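Re: [cell-practice] Hands on the table while the arm is live – can we agree on one rule?

Hi all,

Sorry for the slow answer, I've been buried in the Ollatberg handover since November. I did read the whole thread though! Quoting the bit I want to argue with:

> Our draft says no one reaches over the tabletop unless the arm
> is parked and the enable is off. Liao wants an exception for
> resetting props between runs, because a full park and re-enable
> takes 20 seconds and they do 100 resets in a shift. I'd rather
> have one rule with no exceptions. Thoughts?

I'm mostly with you, but I think "over the tabletop" is the wrong line to draw. On our bench the slab stops well short of the place where people put their hands. We have stuff on the metal surround too (tape, a block, the printed sheet), and folks will reach for that without feeling they've gone anywhere near the robot. If the rule only names the tabletop, they're following it to the letter with a hand at the table's edge and the gripper hanging over a donut-shaped object.

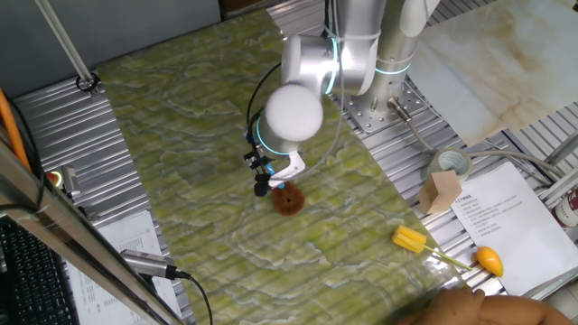 Stisodura wrote back to me off list about this and said I could pass it on: they gave up on naming surfaces altogether and taped a line on the floor instead, and if your toes are over it the arm has to be parked, full stop. Their complaint was that every written version of the rule got argued about, and the tape didn't.

I like that a lot – it works for the surround, the base plate, the keyboard, all of it. It does mean the keyboard has to move for us, and I know Kilomero has the same layout, so same problem there.

On the Liao exception, I'd say no, but let's fix what makes them want it. Twenty seconds is a long time to stand around with a sponge brush in your hand. We shortened our park move (it was going all the way home for no good reason) and got the whole cycle down to 7. Happy to send the settings to anyone who asks.

So my proposed wording for section 5:

 Nobody crosses the floor line unless the arm is parked and the
 enable is off. Props, paper and tools that have to be touched
 between runs are kept outside the reach of the arm.

The second sentence is going to hurt, us included. We'd need a shelf or a cart for the loose things, and the run sheet should go on a clipboard.

Does anyone have a floor line that has survived a mop? Ours peeled last time we tried it.

Cheers,
bench 5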